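Kindus 2-Burner Countertop Range
Set-Up Guide, Section 5: First Heat, Cookware and Daily Care
Rev. 4/23/22, J. Condori

Read Section 4 (Placement) first. If the unit isn't level, stop and go back.

5.1 Before first heat

1. Peel the clear film off the control panel. Check the corners, it hides there.
2. Take out the cardboard insert under the left burner. Keep it if you plan to ship the unit.
3. Wipe the top with a damp cloth. Dry it.
4. Plug straight into a wall outlet. No extension cords, no power strips.
5. Press and hold POWER until the light goes steady. Blinking light = door switch on the storage tray not closed. Push the tray in till it clicks.

CAUTION: Keep the cord clear of both burners. Cord should leave the unit at the back, never across the front.

5.2 Burn-in

Do this once, with nothing on the burners.

1. Open a window.
2. Turn left burner to HIGH. Wait 5 minutes.
3. Turn it off. Same again for the right burner.
4. Let the unit cool untill the HOT light goes out.

NOTE: Light smoke and a smell on first heat are normal. Smoke on the second use is not. Unplug and call Nirngate service.

5.3 Setting the temperature

Dial is marked LOW, MED, HIGH. For a set temperature:

1. Press MODE. Display shows the last number used, or dashes if new.
2. Turn the dial to the number you want. Factory setting is 200.
3. Press MODE again to lock it in. If you don't, display goes back to dashes and the burner runs on MED.
4. Wait for the beep before adding food.

To switch between F and C hold MODE and POWER together. Older Flurkside panels don't have this, use the slide switch underneath (unit off and cool).

Child lock: hold LOCK. Same to release. Lock also blocks the timer, so set the timer first.

5.4 Choosing a pan

Flat bottom. Dry bottom. No wider than the outer ring. A pan that rocks will heat on one side and trip the sensor (code E2 on the Lykkegaard panel, three beeps on the others).

Nonstick: LOW or MED only. Never preheat empty on HIGH.
Cast iron: fine, but lift it, don't drag. Scratches to the top are not covered.
Glass: not recomended.
Round-bottom woks: no.

5.5 After cooking

1. Both burners off. Wait for the HOT light to go out.
2. Move the pan to a dry heat-safe surface.
3. Shake or wipe out loose crumbs before washing. Soft cloth for nonstick, no steel wool, no powder cleaner.
4. Wash in warm soapy water, rinse, dry right away.
5. Check the burner for spills. Wipe while the surface is just warm, never hot.
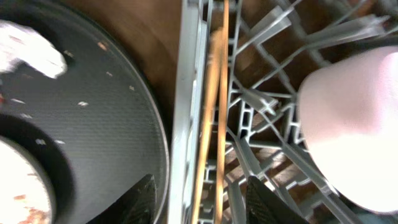

Fig. 5. Nonstick pan with loose crumbs, cloth at upper left. See step 3.

CAUTION: Never pour water on the burner top. Never put the unit in a sink.

5.6 Weekly

1. Unplug.
2. Pull the storage tray, empty it, wipe the rails.
3. Brush dust out of the rear vents with a dry brush.
4. Look over the cord for cuts or soft spots. Damaged cord: do not use, do not tape.
5. Tray back in, listen for the click.

NOTE: Units bought before October have a screw on the tray instead of a catch. Finger tight only.

Problems with heating, see Section 6. Parts list is on the back cover.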